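공용 주방 및 휴게 공간의 비품 보관 기준을 문서로 정하려고 합니다

생활·주거 관리 게시판
작성자: 한빛공유주택 운영담당
등록일: 2023-06-10

안녕하십니까. 당 주택은 32세대가 공용 주방과 휴게실을 함께 사용하는 임대형 공유주택입니다. 지난 5월 입주자 간담회에서 공용 비품의 보관 방식에 관한 의견이 다수 접수되어, 현재 구두로만 운영하고 있는 보관 기준을 문서로 제정하고자 합니다.

현재 파악된 문제는 다음과 같습니다.

첫째, 개인 식료품과 공용 식료품의 구분이 명확하지 않습니다. 양념류와 식용유의 경우 구입자가 퇴거한 뒤에도 그대로 남아 있는 사례가 많으며, 소유자 확인이 되지 않아 폐기 결정을 내리기 어렵습니다.

둘째, 냉장고 내부의 구획이 층별로만 나뉘어 있어 부피가 큰 용기를 보관하는 세대와 그렇지 않은 세대 사이에 형평성 논란이 있습니다.

셋째, 휴게실 수납장에 계절용품과 택배 상자가 장기간 방치되어 있습니다. 일부 입주자는 퇴거 시 물품을 두고 가면서 관리실이 대신 처분해 줄 것으로 기대하는 경우도 있습니다.

이에 관하여 아래 사항을 문의드립니다. 보관 기준에 폐기 조항을 둘 경우 사전 고지 기간은 어느 정도가 적절한지, 표시가 없는 물품을 관리 주체가 임의로 처분하여도 되는지, 그리고 기준을 임대차계약서의 부속 문서로 편입하는 것이 나은지 아니면 별도의 생활수칙으로 두는 것이 나은지 의견을 구합니다. 유사한 시설을 운영하신 경험이 있는 분의 답변을 기다리겠습니다.

덧붙여 말씀드리면 당 주택의 공용 주방에는 냉장고 2대가 설치되어 있고, 상부 수납장은 세대별 지정 없이 선착순으로 사용하고 있습니다. 수납장 증설은 올해 예산에 반영되어 있지 않습니다.

Ximena Contreras

문의하신 내용에 관하여 공유주거시설 메드라노(Medrano)의 운영 경험을 바탕으로 답변드립니다. 법률 자문에 해당하지 않으므로 최종 문안은 반드시 전문가의 검토를 받으시기 바랍니다.

1. 고지 기간에 관하여

물품의 성격에 따라 기간을 달리 정하는 방식을 권합니다. 메드라노에서는 부패 우려가 있는 냉장 식품과 상온 보관이 가능한 식품, 그리고 비식품류를 구분하고 있습니다. 냉장 식품은 표시된 소비기한이 지난 때에 별도의 고지 없이 폐기할 수 있도록 하되, 이 사실을 냉장고 문에 상시 게시합니다. 상온 식품은 고지문을 부착한 뒤 9일이 지나도록 소유자가 나타나지 않으면 폐기 대상으로 분류합니다. 비식품류는 이보다 길게 잡아야 합니다. 출장이나 방학으로 장기간 자리를 비우는 입주자가 있기 때문입니다.

고지문에는 물품의 위치, 부착 일자, 처리 예정일, 연락처를 기재합니다. 구두 안내만으로 처리한 건에서 분쟁이 발생한 사례가 있으므로, 고지문을 부착한 상태의 사진을 남겨 두는 절차를 함께 규정하시는 것이 바람직합니다.

2. 무표시 물품의 처분에 관하여

표시가 없다는 사실만으로 소유권이 포기되었다고 단정하기는 어렵습니다. 따라서 무표시 물품을 즉시 폐기하도록 규정하는 것은 권하지 않습니다. 메드라노에서는 무표시 물품을 우선 임시 보관함으로 옮기고, 보관함 앞에 목록을 게시합니다. 임시 보관함은 잠금장치가 없는 개방형으로 두었으며, 소유자는 목록에 서명한 뒤 물품을 가져갈 수 있습니다. 고가로 보이는 물품, 약품, 신분증이나 서류는 임시 보관함에 넣지 않고 관리실에서 별도로 보관합니다.

표시 방법은 가능한 한 단순하게 정하시기 바랍니다. 당초 저희는 성명, 호실, 구입일, 개봉일을 모두 기재하도록 하였으나 준수율이 매우 낮았습니다. 이후 호실과 개봉일만 기재하도록 변경하였고, 필기구와 라벨을 냉장고 옆에 비치하였습니다. 라벨은 냉장고 안에서 떨어지지 않는 제품이어야 하며, 이 점은 구매 전에 소량으로 시험해 보실 필요가 있습니다.

3. 문서의 형식에 관하여

보관 기준의 세부 내용은 생활수칙에 두고, 임대차계약서에는 입주자가 생활수칙을 확인하고 이에 동의한다는 조항만을 두는 방식이 관리상 편리합니다. 세부 기준을 계약서에 직접 편입하면 선반 배치 하나를 바꿀 때에도 전 세대의 동의를 다시 받아야 하는 상황이 생길 수 있습니다. 다만 퇴거 시 잔존 물품의 처리와 처리 비용의 부담은 입주자의 재산에 직접 영향을 미치는 사항이므로 계약서 본문에 명시하시기 바랍니다.

생활수칙을 개정할 때에는 변경 전후의 문구를 나란히 적은 대조표를 게시하고, 의견 제출 기간을 두십시오. 외국인 입주자가 있는 경우에는 영문본을 함께 게시하되, 두 문서의 내용이 다를 때 어느 쪽이 우선하는지도 적어 두어야 합니다. 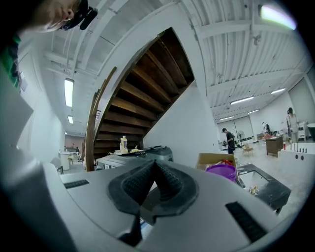 냉장고 구획에 대해서는 층별 배정보다 용기 배정을 검토하시기 바랍니다. 세대마다 동일한 규격의 보관 용기를 지급하고 용기 안에 들어가는 범위에서 자유롭게 사용하도록 하는 방식입니다. 부피가 큰 물품은 최하단의 공동 구획에 두되 보관 기간을 2일로 제한하면 특정 세대가 공간을 계속 점유하는 문제를 상당 부분 줄일 수 있습니다. 용기의 구입 비용은 관리비에서 지출하고, 퇴거 시 세척하여 반납하도록 하시면 됩니다.

상부 수납장은 예산 증액 없이도 세대별 지정이 가능할 것으로 보입니다. 우선 빈 칸과 사용 중인 칸을 확인하시고, 손이 잘 닿지 않는 높은 칸은 사용 빈도가 낮은 공용 조리도구에 배정하십시오. 배정표를 게시할 때에는 성명을 적지 않고 호실만 적는 것이 개인정보 보호 측면에서 적절합니다.

하크브리지 입주자

저는 운영자가 아니라 하크브리지(Hakbridge)에 거주하는 입주자입니다. 위 답변에 대체로 동의하나 입주자의 입장에서 한 가지를 말씀드리겠습니다.

저희 건물에서는 작년에 생활수칙이 개정되었는데, 시행일과 최초 폐기일이 같은 날로 정해져 있었습니다. 그 결과 수칙을 읽지 못한 입주자의 식료품이 시행 당일에 모두 처분되었고, 이에 대한 항의가 오래 이어졌습니다. 기준을 새로 도입하실 때에는 반드시 유예 기간을 두시기 바랍니다. 게시판 공지와 문자 안내를 병행하시는 것도 필요합니다.

그리고 간장이나 식초 같은 기본 양념은 공용으로 구입하여 비치하시는 편이 낫다고 생각합니다. 저희는 그렇게 한 뒤로 문 쪽 선반이 많이 비었습니다. 다만 참기름은 의견이 갈려서 아직도 각자 구입하고 있습니다.

그리모리츠 관리실

택배 상자에 관해서만 답변드립니다. 저희 시설은 휴게실 수납장에 택배 상자를 보관하는 것 자체를 금지하고 있습니다. 수납장 문을 떼어 내니 내부가 보이게 되어 방치되는 물품이 줄었습니다. 계절용품은 보관 신청서를 받고 있으며, 신청서에 퇴거 예정일을 적는 칸이 있습니다. 양식이 필요하시면 쪽지로 요청하여 주시기 바랍니다.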